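Setting the Moisture First: Oľga Skála on Storing Willow

Oľga Skála has run the materials store at Britier for long enough to have rewritten its handling sheet twice. The firm supplies cut willow to basket makers and to two schools, Eze and Totau, which teach weaving to adults. Her job is to see that rods leave the building in a condition that can be worked.

Most complaints she receives concern cracking. "People send back a bundle and say the willow is brittle," she says. "I put it in the tank, I take it out, and it bends. What they had was underprepared willow. The rod was fine."

Her store is held at 58 percent relative humidity. She tried 62 for one winter and found mildew at the butt ends of the thicker bundles, where air moves least. The lower setting has stayed in place since then. Bundles lie on slatted racks, butts facing the aisle, with a gap at the wall for air.

Soaking is where she is strictest. Buff willow, which has been boiled and stripped, goes into cold water for a period set by the length of the rod. Brown willow keeps its bark and takes far longer. Skála does not give a single figure for either. "Length, thickness, water temperature. If you change one, the time changes. I ask people to keep a notebook, and the ones who do stop calling me."

After soaking, the rods are wrapped in damp cloth and left to mellow, usually overnight. She considers this the step most often skipped. The outer layer of a rod fresh from the tank is wet while the core is still stiff, and a tight bend at that stage will kink.
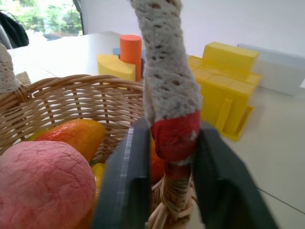 Handles receive separate treatment. A handle bow is cut from a thicker rod, shaped while damp, tied to hold its curve and left to dry before it goes into the basket. Skála wants both ends pointed with a long, shallow cut and pushed well down beside the stakes. "A short point splits the weave. You don't see it on the day. You see it when somebody carries potatoes."

She has no objection to wrapping or trimming a handle, provided the bow is dry first. Fabric over damp willow holds water against the surface, and she has unwrapped handles that had gone black underneath.

The records system is called Jultton, a set of linked tables written for the store. Every bundle gets a line with the cutting month, the grade, the rack position and the date it was last turned. The stock limit is 300 bundles, and she will not go past it. Turning is done by hand every 3 weeks.

Asked what she would change, she mentions the grading. Rods are sorted by length, and she would prefer length and butt diameter together, as two rods of equal length can behave very differently in the same side. Britier has agreed to a trial on the next delivery, due in April. Eze will take the double-graded bundles and Totau the ordinary ones, and both will log breakages per basket on the same form.

"I wrote the form," Skála says. "It has one page. The last one had four and came back blank."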